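Home | Projects | Minutes | Tool Wiki | Join

Trullgate Workshop: Gripper Build Night, minutes
July 2021

Print this page | E-mail this page

I'm doing the minutes again, so you get them my way. If you want the formal version, come and take a turn!

We started late because the shelf discussion began before anyone had sat down, so I've folded it in further along. Last meeting's minutes were accepted with one fix: I'd written that the wrist bracket was finished, and it was printed, which isn't the same thing (point taken, whoever shouted that from the back).

1. Where the build stands

For anyone who skipped the spring, we're making a small arm for the shared bench, one that can pick parts out of a bin and put them down somewhere useful. We've named it Oller and I've given up trying to get that changed. The base is bolted together, the shoulder joint turns freely, and the elbow has 3 working cables out of the 4 it needs. The last one keeps rubbing on the inside of the housing. I brought the housing along and we passed it around, and the general feeling was that I'd left the hole too tight. I'll open it up with the step drill and put a grommet in.

The wrist is where most of the talk went. The bracket flexes when you load it sideways, and you can see it go if you hang a full jar of screws off the end. One side of the room wants to reprint it thicker. The other side wants to cut it from aluminum and be done. We went back and forth on this for ages (I was firmly in the aluminum camp, so read this paragraph with that in mind) and agreed to print one more, with more walls and the layers turned the other way. If that one flexes too, we cut metal.

2. Gripper fingers

We have 2 sets now. The straight ones close nicely on anything boxy and are hopeless on bags. The curved ones have the rubber pads from Sarmiento glued on, and I love them, they feel so much better when you work the trigger by hand. The pads do peel at the corners. Somebody suggested contact cement, somebody else suggested roughing up the plastic first, and I'm going to do both.

We also talked about how hard the fingers ought to squeeze. I'd been running the motor flat out until it stalled, and I was told, kindly, to stop doing that. The current limit goes in before the next session and stays in. 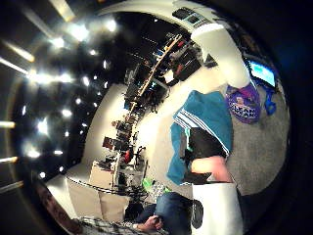 Trullgate workshop, shelves and carpet side.

3. The shelves

Okay, the shelves. Everything on the long run is packed in so tightly that finding a motor driver means taking out all the things in front of it, and then those things live on the floor for a month. The cardboard boxes stacked at the end came up too. Proposal from the meeting: one stretch of shelf gets cleared for Oller and labeled, and the cables move into bins sorted by connector, with anything unidentified going in a bin marked MYSTERY. Passed, with one person voting against the word MYSTERY.

I said I'd start on the cables. I have regretted this already.

4. Money

We had 200 dollars set aside for this stage. The motors from Clirgate took the biggest bite, then the bearings, and what's left should cover filament and the aluminum if we need it. It won't cover a second controller board as well. We talked about asking members to chip in and decided to wait until the one we have has been properly tested, which means tested by someone other than me, with the cover on.

If you've bought anything for the build out of your own pocket, please put the receipt in the envelope by the sign-in sheet. A photo of the receipt in the group chat gets buried in an hour.

5. Safety

The stop button moves to the front of the bench. It has been behind the power supply, so you have to reach past the arm to hit it, and yes, I put it there. Two people at the bench whenever the arm is powered, no loose sleeves near the elbow, and the power comes off before anyone touches a cable. No objections to any of this.

6. Open day

We'd like Oller picking up real objects for visitors in September. I think we can do it if the wrist holds. We agreed to keep it simple: a tray of blocks, one bin, the curved fingers. Someone wants it to hand out candy. I wrote that down and I'm making no promises.

To do before next time

Open up the elbow hole and fit the grommet: me
Reprint the wrist bracket: wrist group
Reglue the pads: me
Current limit in the code: software table
Move the stop button: me, first thing
Sort cables: me, and please, anyone else

Closed after the candy argument. Next meeting is at the usual time, and bring safety glasses if you have your own.

Print this page | E-mail this page

Recent minutes
Gripper Build Night: picking the motors
Bench rules, second draft
Laser cutter: who has the key?
Oller base plate, measurements and corrections
Open day planning, first meeting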